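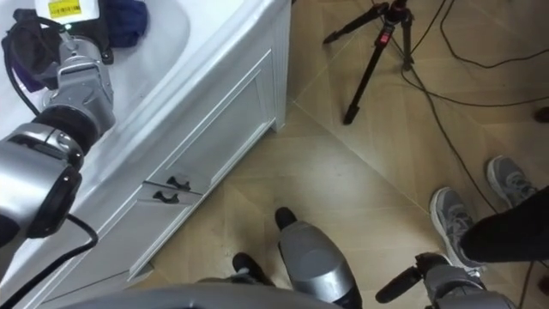
## Textile workroom notebook – 10/5/20

Entry by D. Halilović. Object: lady's day jacket, navy wool crêpe, Wulton label, c. 1951. Lent by Š. Holub for pattern-taking.

The peplum was measured at the waist seam and again at the hem. It carries 13 gores, with the fullness concentrated over the hips. L. Golob's earlier draft allowed for a full circle at the back; this has been corrected. Waist 24 in. on the inner stay tape.

- Interfacing: horsehair canvas, hand pad-stitched to the roll line
- Buttons: self-covered, one replaced in a slightly greyer navy
- Lining: rayon, colour faded at the underarm
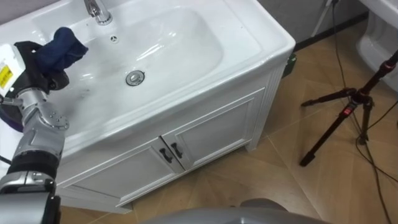 *Bathroom vanity, navy cloth held over the basin.*

Dye fastness of the replacement crêpe (Stojanović, 19 swatches received) remains to be assessed. B. Stoyanova has asked that no swatch be pinned to the original – basting to the calico only.

The left sleeve head has been let out at some point. Old needle holes run 44 mm along the seam allowance and stop at the notch. T. Stojanovska to compare with the second Wulton jacket, due back in September.

Toile cut in the medium calico. Collar not yet drafted.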